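Ticket: Stultholm front office, desktop shuts itself off
Status: Closed, reopened, closed, monitoring

Reported as "computer dies when it feels like it." Asked what it was doing at the time. Answer: "computing." Event log shows unexpected shutdowns going back to November, which is also when the Nonar label software went on. Everyone blames Nonar. I blamed Nonar too, for most of a morning.

Uninstalled Nonar. Machine shut off during the uninstall. Took the side panel off.

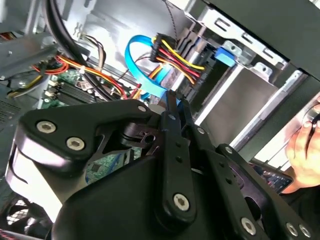
Page last changed: 9/20/23

Memory reseated, no change. Swapped the power cord for one out of the drawer, no change, except that the drawer no longer closes. Ran the Pendeo stress test. Processor passed 70 C and kept climbing, and the machine went dark at the 2 minute mark. Repeated the test to be sure. I was sure.

Pendeo support suggests updating Pendeo. Updated Pendeo. It now reports the same temperature in a nicer font.

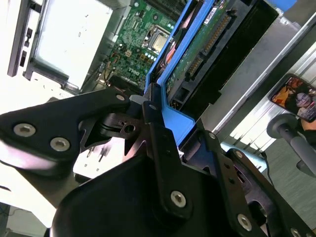 Dell desktop, cover off.

Cleaned the heatsink and replaced the thermal paste. Stress test ran 30 minutes without a shutdown. Reinstalled Nonar and sent it a written apology in the form of a license renewal.

Closed ticket. Reopened 2 hours later by user: "labels print sideways." Holub printer driver had gone back to landscape. Set to portrait, saved as default, printed a test page, closed again.

Still to do: order compressed air, move the tower out from under the coat rack, find out who has the admin password for the Holub.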